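Recording demonstrations with the hand-held gripper

Applies to the Cesamix gripper, both finger sizes. Allow one evening per task. A usable set for a single pick task is 83 demonstrations or more; Karnivgate rejects uploads above 500 in one batch.

1. Prepare the unit
Charge the battery, clear the card and wipe the lens. Open and close the fingers 4 times so that the width reading settles. If it drifts, repeat the zeroing procedure before going on.

2. Fix the light
Use one lamp and leave it where it is for the whole batch. Windows are a problem by day — the light shifts between the first take and the last — so record after dark or close the blinds.

3. Lay out the objects
Mix shapes and surfaces. Put some items on their side and leave room between them for both fingers. A patterned cloth gives the tracker more to hold on to than a bare floor. The approach should begin with the target between the open fingers, as with the cup, bottle and white block on the striped cover:

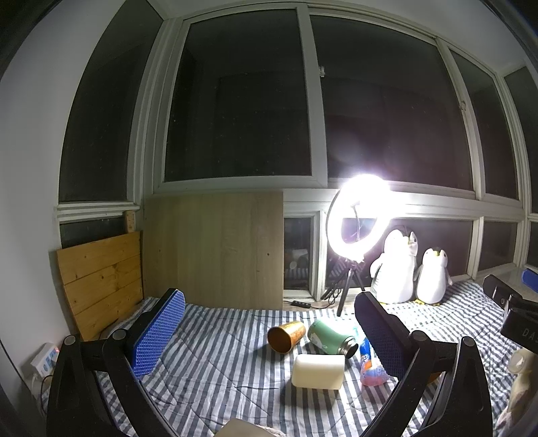 4. Record
Start each take with the fingers open. Approach at an even speed, close, lift, hold, set down, stop. Takes longer than 22 seconds are usually hesitation and should be deleted. Move at least one object before the next take.

5. Check and upload
Play back every tenth take. Discard any in which tracking is lost — the path plot shows a jump — then name the batch by task and upload to the Sotell folder.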